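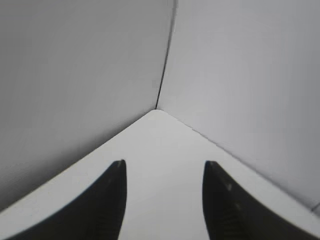

Judit Bozsik told the club's April meeting that a player who goes out on loan should hear from Flillgate every week, whether he is starting, sitting on the bench or injured, and that the club could not promise this until one person was given the job. The board agreed to fund the position described in this notice.

LOAN AND REGISTRATION COORDINATOR
Flillgate Soccer Club, Men's and Women's Programs
Part-time, 20 hours per week, with additional hours during registration periods
Reports to: Szabolcs Fekete, Director of Player Services

About the club

Flillgate Soccer Club operates senior men's and women's teams, a reserve team and a youth academy. The senior teams play at Edthorpe Park. Training for all groups takes place at the Pokholm ground, where the player services office is also located. The club has 1,783 registered members, and its academy players are drawn mainly from the towns along the river.

Over the past several seasons the club has placed more of its younger professionals with partner clubs, the largest of which is Hegedűs. Loan agreements have so far been handled by the coaching staff along with their other duties. Paperwork has been completed on time, but contact with the players themselves has been uneven, and match reports have reached the coaches late or in different formats. The coordinator will take over both the paperwork and the contact.

Purpose of the position

The coordinator manages the administrative side of all player loans, transfers and registrations, and serves as the regular point of contact for players who are away from the club. The coordinator does not negotiate fees or wages and does not take part in team selection.

Main duties

Prepare and file registration forms for all senior, reserve and academy players before the league deadline.

Keep the loan file for each player up to date, including the signed agreement, recall terms, insurance certificate and medical clearance.

Speak with each loaned player once a week during the season, and keep a short written note of the conversation. Notes on personal or family matters are to be stored separately and shared only with the player's consent.

Attend at least one match per month at a partner club. The coordinator is expected to stay for the full 90 minutes, including when the loaned player has been substituted, and to speak with the host club's coach afterward where possible.

Collect match reports from partner clubs and pass them to the head coach and the reserve team coach in the agreed format.

Arrange travel and housing for players joining or leaving on loan. Academy players under the age of 18 are housed only with approved host families, and the coordinator must follow the club's youth protection policy at every stage.

Answer routine questions from agents and parents. Any question concerning contract value or length is to be referred to the Director of Player Services -- without exception.

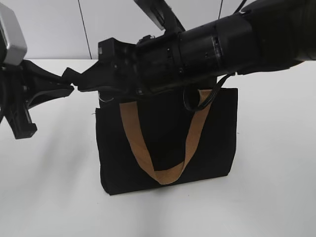
Qualifications

Applicants must have:

A high school diploma or the equivalent, and at least two years of experience in sports administration, school administration or a similar office setting.

A valid driver's license and the ability to travel on evenings and weekends.

Clear written English. A second language is welcome. Several current players speak Hungarian or Indonesian at home.

A satisfactory background check, to be completed at the club's expense before the first day of work.

Experience as a player or coach is helpful but is not required. Familiarity with league registration software is preferred; training will be given where needed. Applicants who currently act as a player's agent, or who are employed by an agency, cannot be considered.

Hours and conditions

The working week is arranged around the match schedule. Office hours at Pokholm are normally in the morning, between 9 a.m. and 1 p.m., with calls to players in the late afternoon after training. The heaviest periods are the weeks before each registration deadline, when the office may remain open until 10 p.m. Additional hours are paid at the regular rate or may be taken as time off later in the season.

The club reimburses mileage, tolls and parking. Staff receive two season tickets for matches at Edthorpe Park and may use the Pokholm gym outside of team sessions. The position carries a six-month trial period, after which the coordinator and the director will meet to review the schedule, the number of players covered and the need for further support.

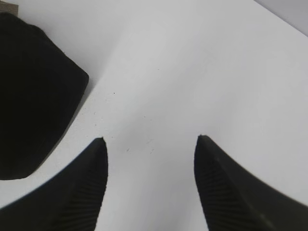

Gripper fingers against a white surface.

Selection

Applications will be read by Szabolcs Fekete and Veronika Vida. Shortlisted applicants will be invited to an interview at Pokholm and given a short written exercise, in which they will be asked to check a sample loan agreement for missing items and draft a brief message to a player whose loan has been cut short. The exercise takes 44 minutes, and no preparation is required. Applicants who need extra time or other arrangements should say so when they accept the interview.

Wahyudi Nasution, reserve team coach, will be available after the interviews to discuss the daily work of the position with applicants.

How to apply

Please send a cover letter, a resume and the names of two references to Krisztina Vida, Player Services Office, Flillgate Soccer Club, Pokholm Ground. Applications may be delivered by hand or by mail. References will not be contacted before the interview stage. Letters should state the earliest possible starting date and any weekends on which the applicant is regularly unavailable.

Flillgate Soccer Club is an equal opportunity employer. Current staff and former players are invited to apply on the same terms as outside applicants -- all applications go through the same review. The position will remain open until filled.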